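Beltwood Homes & Offices Forum > Furniture > Tables

Topic: round white gloss table for small office, yes or no?

prastcombe_pip
Need a table for the break corner at work, upstairs, big window. Boss has okayed 213 quid. Looking at the Wevesen round one, white gloss, pedestal leg. Anyone got one? Worried abuot scratches. Also glare.

oldlamp
Had two. Scratches show if you drag mugs. Otherwise fine. Pedestal is great, no legs to kick.

Marnie_K
Don't. Gloss white in an office = fingerprints all day long. Get the Bastos in matt, 164 in the September sale, delivery extra. Had mine 2 years and it still looks decent.

oldlamp
The Bastos wobbles though. Sat at one in the Prastcombe showroom and my tea went everywhere

Marnie_K
Did you adjust the feet? Mine doesn't wobble.

oldlamp
Showroom one, not my job to adjust it

prastcombe_pip
ok ok. What about size, is round a waste of space? Colleague wants a square one shoved up to the wall.

tinribs
Round every time by a window. You can walk past it without catching your hip. Square in a corner just turns into a shelf

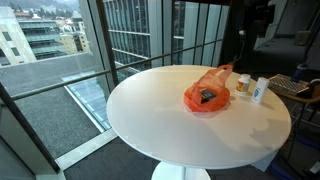

tinribs
Glare depends where you sit imo. Ours is next to a full height window and you do get daylight shining along the front edge, but I just sit on the other side. Bigger problem is clutter, round ones fill up as well, see the orange carrier bag and the two white bottles over by the rim. Wipes clean with a damp cloth tho. Wouldn't swap it.

Marnie_K
Nice table but you've just proved my point, that shine would do my head in by 3pm. Matt.

oldlamp
Blinds exist

Marnie_K
Blinds cost money, budget is 213!!

prastcombe_pip
No blinds here and no chance of any. Leaning round, might ask Wevesen if they do it in matt. tinribs do your chairs mark the floor at all?

tinribs
Not that I've noticed. Stick felt pads on anyway, cheap enough

prastcombe_pip
ta, will measure up tmrw and report back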